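Long one today, sorry in advance. People keep asking me what it's like at Grovine since the arms came in, so I'm going to answer all of you at once with my feet up and a cup of tea.

1/ I've been on small-item sorting for years. You stand at a bench, you pick up little things, you put them where they go. On a busy day before the change I did 1844 pieces by hand and my thumbs let me know all about it in the evening.

2/ Now we have 24 cells, and I look after a few of them with Ka-ming Chiang, who is half my age and very patient when I press the wrong button. I set things out, I watch, I step in when something gets stuck.

3/ What I didn't expect to miss was the talking. Þórey Skov and I stood across from each other all that time and knew everything about each other's kids, knees and kitchens. Now she's at the other end of the building – we have to save it all up for lunch!

4/ What I don't miss is the thumbs. I knitted a whole sleeve last week, first time in ages.

5/ Nanna Snorradóttir moved over to training and loves it. Gaetano Mancuso took a job in Plollalville instead, and I can't blame him, he liked working with his hands and said watching made him sleepy. Both of them are right, I think. It depends so much on the person.

6/ Pay is the same, before you ask. The shifts are a bit kinder, and on Friday I'm home by four. We did get promised more training hours than we've seen so far, and I've told Ingvar so, nicely, twice.

7/ My job now is mostly noticing, and I've gotten fussy about it in a way I never was at the bench. With two arms sharing one floor and little white, pink and pale green pieces scattered over that gray marble pattern, my eyes go to the white ones first, as they're the easiest to lose among the veins. Ka-ming goes for the pink. We compare notes at the end of the shift, and then I go find Þórey and we walk out to the bus together.

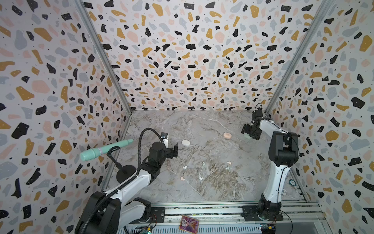
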